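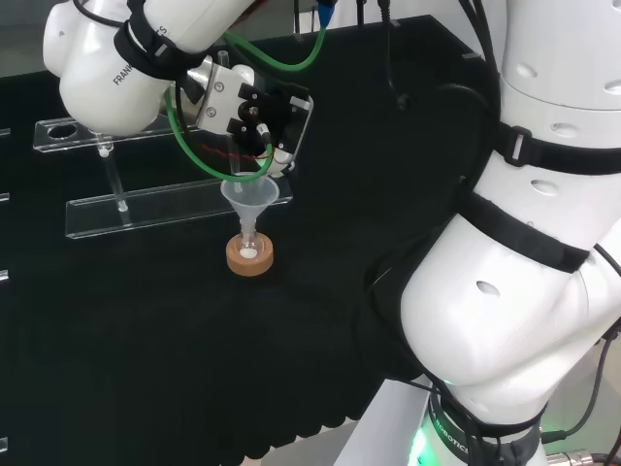
# Does Plus/Minus Tell You Anything? A Season with the Mottram Jelias

**Final report, Introductory Sports Statistics**
Ghazala Usmani, Colin Whitlock, Guilan Qin

## 1. Why we did this

Colin has played left wing in the Mottram rec league since high school, and his plus/minus last season was the worst on the team. He says the stat is broken. Guilan and I agreed to check, partly for the grade and partly to hear less about it.

Plus/minus gives a skater +1 for being on the ice for an even-strength goal and −1 for being on for one against. It doesn't care whether you set up the goal or were bent over adjusting a skate.

## 2. Data

We used the league's scoresheets, which list who was on the ice for each goal. After throwing out power plays, empty nets and one sheet that had clearly been under a coffee, we had 131 goals. Shot counts came from Torquil Rutherford, who runs the scoreboard and writes his sevens like ones. We entered over 700 shots by hand and argued about a good many of them.

## 3. Method

We split the season in February, at the break, and compared each skater's plus/minus in the first half with the second. If the number measures skill, the two halves should look alike. Then we did the same with shot share.

## 4. Results

Plus/minus in the first half was close to useless for predicting the second. Shot share did better, though not by enough to brag about.

The biggest swings belonged to whoever was paired with the Iltow line, three forwards who score a lot and regard their own end as a rumor. Their linemates' numbers went up and down with them.

Colin's shot share was slightly below average. He has asked us to stress "slightly."

## 5. Problems

- Scoresheets list five skaters even when a change was under way.
- The backup goalie played most of the second half, and we had no good way to adjust for that.
- One author is in the data set.

## 6. Next time

Farzana Wickramasinghe, who graded our draft, suggested adding the Julum league so we'd have more goals to work with. Their sheets are typed. We would start there.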